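Hivell Community Workshop
Progress report to the Bullament Fund, second period

Prepared by Ye-rin Ji, program coordinator

Enrolments
We offered 90 places in the evening woodwork courses this period and filled 74 of them. The beginners' course was full before it opened. The two Avham sessions were slower to fill, mainly due to the bus timetable change, and we have moved their start time to 6.30 pm so people can get there after work. Of those enrolled, 62 finished the full course. Most of those who left early told us their shifts had changed, and we have offered them a place next term at no charge.

Program
Each beginner makes a small box, a stool and a serving board. Torquil Niven has rewritten the first three lessons so that measuring and marking out come before any sawing. He has also cut the theory in week two from an hour to 20 minutes. Feedback forms were better after the change, although several people still found the joints hard to follow from the handout. We are redrawing those pages.
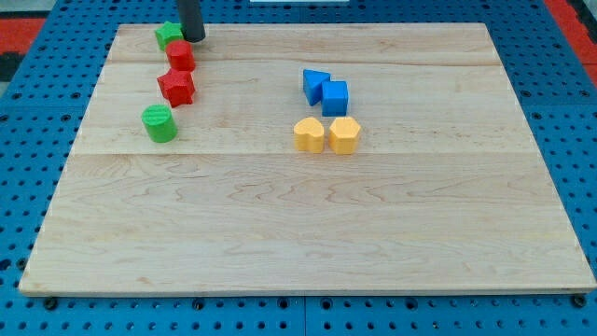 The repair afternoon has continued once a month. Chairs are still the most common job, followed by drawers. We turned away upholstery work as we have no one trained to do it.

Spending
Timber came in $264 over budget. The price of hardwood went up partway through the period and we had already set the course fees. We covered the difference from the consumables line, where we spent less than planned on glue and abrasives. Van Beek has agreed to hold its current prices until December. No other line is over.

Delays
The dust extraction upgrade has not been finished. The ducting is in but the electrician's visit has been put back twice. Until it is signed off we are running smaller groups at the sanding benches, with an extra tutor on those nights.

Next period
We plan to run a daytime course for retirees and carers, starting with one group. Torquil will train two former students as assistant tutors. We would like to talk with you about moving part of the unspent travel money into tutor hours, and a revised budget is attached for your approval.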